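Filed under: Datasets / Food & Kitchen
4 comments | Print this page | E-mail to a friend

# Drekow Sourdough Log

Hi, and welcome to my bread diary turned spreadsheet! I baked 28 loaves from the same starter (her name is Zornutberg, long story) and wrote down everything I could stand to write down. It's all in one CSV, one row per loaf. 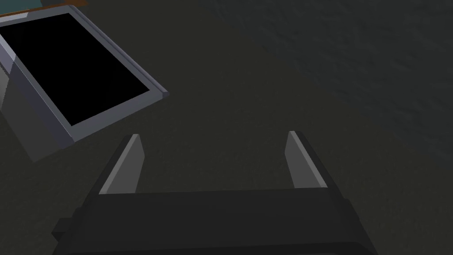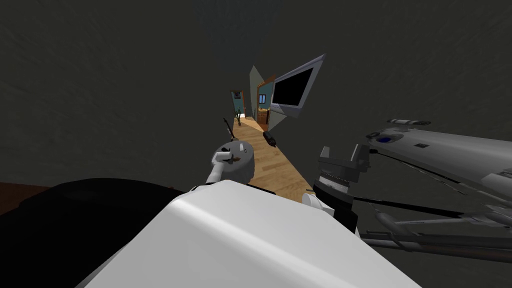
Charalambos Michailidis wrote to me that the rise times looked too short for a kitchen as cold as mine, and he was right — I'd been starting the clock at shaping for the first few loaves. Those rows now have "late" in the notes column. Please don't average them in with the rest!

## What's in the file

- loaf: just a number, in baking order
- flour: white, whole wheat or rye mix
- water_pct: water as a percent of flour weight
- rise_hrs: hours from mixing to oven
- crumb: my own score, where 5 is the best
- notes: whatever I felt like typing (sorry, lots of swearing about rye)

## Stuff to know before you use it

The crumb score is me, squinting at a slice over breakfast. Grigoris Vlachopoulos scored 6 of the loaves too, and we mostly agreed, except on the rye ones, which he likes dense and I don't. His scores are in a separate column called crumb_gv.

Salt is missing for 2 loaves. I forgot to write it down, and I may well have forgotten the salt.

I switched from the Chrysikopoulos flour to a cheaper bag partway through May, and the dough got a lot stickier (you'll see the water numbers drop). If you only want one flour, stop at the row marked "new bag".

## Using it

Go ahead and use it for anything — class projects, charts, arguing with your uncle. A mention of Drekow would be nice. If you spot a typo, leave a comment and I'll fix it in the next version.

Last updated May 26, 2022

Tags: sourdough, home baking, csv, small data
Shares: 5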